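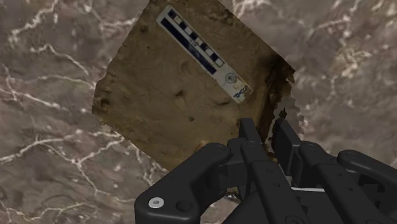 Ticket 251: Demo cell, sim view and pick failures ahead of open day
Site: Dokthorpe, hall 2
Opened: Sep 4, 2018
Priority: High (open day)
Component: Nument simulator, pick planner, slab asset
Status: Closed, one follow-up

Summary
The open day loop runs a simulated pick on the large screen beside the live cell. The object is the brown scanned slab on the veined stone surface. On the demo PC the planner rejects most grasps on the slab and the loop stalls at the approach pose. The same project runs without fault on the development PC.

Steps to reproduce
1. Start Nument on the demo PC with the visitor profile.
2. Load the slab project.
3. Press Run on the operator panel.
4. Gripper moves to the approach pose and holds. Planner log fills with "no valid contact pair". Loop does not time out.

Expected
Gripper closes on the dark side of the slab, lifts, returns it and restarts.

Log

08:40 Reproduced on first try. Reset the cell, reproduced again. The live arm is not affected. It is on its own controller and was left in hold for the rest of this work.

08:55 Compared software versions on both PCs. Same Nument build, same planner build. Graphics driver on the demo PC is older. Noted, not changed.

09:10 Compared project files. Identical checksums. The visitor profile is the only difference at load time.

09:25 Loaded the project on the demo PC with the developer profile. Runs. Fault is in the visitor profile or something it calls.

09:50 The visitor profile swaps collision meshes for a reduced set to keep the frame rate up on the big screen. It was made in July for the Ekinci visit, when the object was a plain block. With a block the reduced mesh is close enough. The slab has a jagged outline near its right corner, and the reduced mesh cuts straight across it.

10:05 Turned on the collision overlay. The mesh surface sits proud of the textured surface along the dark edge, which is where the fingertips go. The planner sees the right fingertip in contact before the gripper starts to close.

10:20 Tried moving the grasp point toward the middle of the slab. Planner accepts it but the part is too wide there for the finger stroke. Reverted.

10:35 Checked asset scale in case the mesh and texture were sized differently. The scale bar is baked into the scan texture, with ten alternating dark and light squares along one edge. Measured across the squares in the developer view and in the visitor view. Both agree. Scale is not the problem. The printing between the squares and the dark band is too blurred to use at this texture size, so the asset sheet was used for the units.

10:50 Request from the front desk to remove the scale bar because it looks like a mistake on the large screen. Not done. It is part of the texture and painting it out means a new asset. Suggested wording for the host: the object was scanned with a scale bar in place and the bar came through with the surface.

11:15 Rebuilt the reduced mesh for the slab only. Triangle limit raised from 60 to 700. Frame rate on the demo PC dropped slightly and stayed above the limit set for the screen.

11:30 Ran the loop with the new mesh. Planner returned a valid contact pair on each cycle. Let it run 17 cycles with no stall.

11:45 Added a timeout at the approach pose. If no valid pair is found, the gripper backs off and the loop restarts. Tested by loading the old mesh on purpose. Backs off as intended.

12:10 Restored the new mesh, saved the visitor profile, rebooted the demo PC, ran again from cold start. No fault.

13:30 Tour rehearsal with the Eltament group. Loop ran for the full talk. One question on why the fingers come in from the lower right of the screen. The camera in the visitor view is fixed to suit the seating and was left alone.

Cause
Reduced collision mesh in the visitor profile too coarse for the slab outline.

Fix
New slab mesh at the higher triangle limit. Timeout and back-off added at the approach pose.

Notes for operators
Use the visitor profile only. Do not load the block project between tours, as the profile keeps the last mesh setting until Nument is restarted.
If the gripper backs off twice in a row, stop the loop and restart Nument.
The live arm does not follow the simulated loop. Start it from its own panel once the barrier is closed.

Follow-up
Graphics driver on the demo PC to be updated after the open day. Moved to a separate ticket.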